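Trallholm project, software work package
Progress report to the programme office, period ending February
Prepared by the software team, Levlow

1. Summary

In this period we worked on three parts of the software: the perception of thin objects, the planning of the grasp, and the tool we use for replaying and labelling demonstrations. The first two are at the stage we promised in the work plan. The labelling tool is later than planned, and we explain the reasons in section 4. We do not ask for a change of the budget.

2. Perception of thin objects

In the last report we wrote that the segmentation model was good on cups, bowls and boxes but weak on long and thin things. Chopsticks were the worst case. When two of them lie side by side, the model often gave one mask for both, and the planner then tried to take them as a single wide object. On a patterned cloth it also happened that a mask followed the print and not the wood.

We now train with views from the wrist camera in ordinary kitchens, with the cloths and the daylight that people have at home. The clean grey background which we used in the first year is kept only for regression tests.

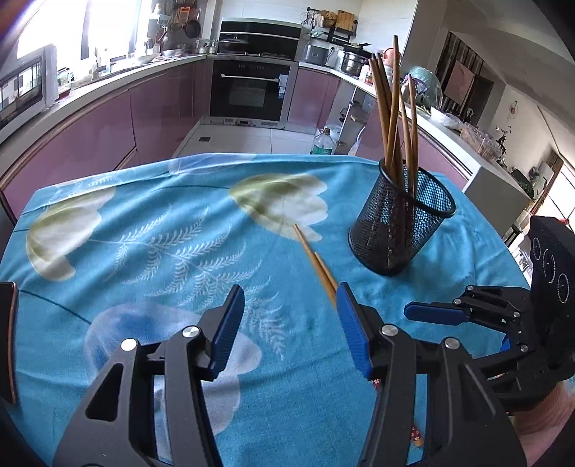 Figure 1. View over the gripper fingers: two chopsticks on a printed tablecloth, with the mesh holder behind.

The new model, which we call Ursu in our repository, predicts a centre line for each object together with the mask. The centre line is a small addition, but it helps very much. Two sticks that touch at the tips have one joined mask and still have two lines, so the planner can choose between them. The line also gives the direction of the stick directly, and we could remove the old code that fitted a box around the mask and guessed the angle.

The mesh holder remains difficult. Through the perforated wall the lower part of a stick is partly visible, and the depth values there are not reliable. At the moment we ignore all depth points inside the wall and use only the part of the stick above the rim. This is enough for choosing a free place in the holder when there are few sticks in it. When the holder is full, the estimate of free space is still too optimistic.

3. Grasp planning and control

The planner receives the centre lines and proposes grasp points along each stick. It gives a lower score to points close to a neighbour, and to points where a finger would have to press into the table. We changed the order of these checks, so that the cheap one is done first. The planning time became shorter and the result is the same.

We also rewrote the closing motion. Before, the fingers closed at one fixed speed until the current limit. Now the controller closes fast to 80 per cent of the travel and slowly for the rest, and it stops when the measured finger position does not change any more. For thin objects this is a better signal than the motor current, which is noisy at small openings.

Cases with two grippers need more work. The planner treats the second gripper as a moving obstacle, but its predicted path is a straight line from the last two poses, and a human demonstrator does not move in straight lines. 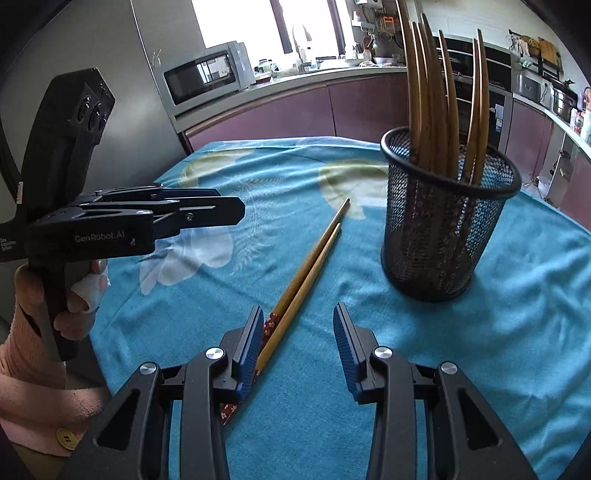
For the next period we will replace this prediction with one that is learned from the demonstrations. The interface in the planner is already prepared, and the old method stays available as a fallback.

4. Replay and labelling tool

Jeltix is the tool in which our annotators replay a demonstration and mark the start and the end of each grasp. The delay comes from the time alignment. The streams of the left and the right gripper do not start at the same moment, and the first version corrected only the start. In long demonstrations the clocks drifted apart, and the labels of one hand were then wrong for the other. We noticed this late, after the annotators had already begun.

The alignment is now computed over the whole demonstration. The affected labels must be checked again by hand, and this will take two weeks. The export format did not change, so the partners do not need to adapt their scripts.

5. Risks and next steps

The main risk is the full holder, as written in section 2. If the estimate of free space does not improve, we propose to limit the insertion task to a partly filled holder and to report the full one separately. We would like to hear the opinion of the programme office on this before we fix the test plan.

Next steps:
- finish the check of the old labels in Jeltix
- train the path prediction for the second gripper
- write the test plan for picking and insertion
- deliver the Ursu model with its documentation to the partners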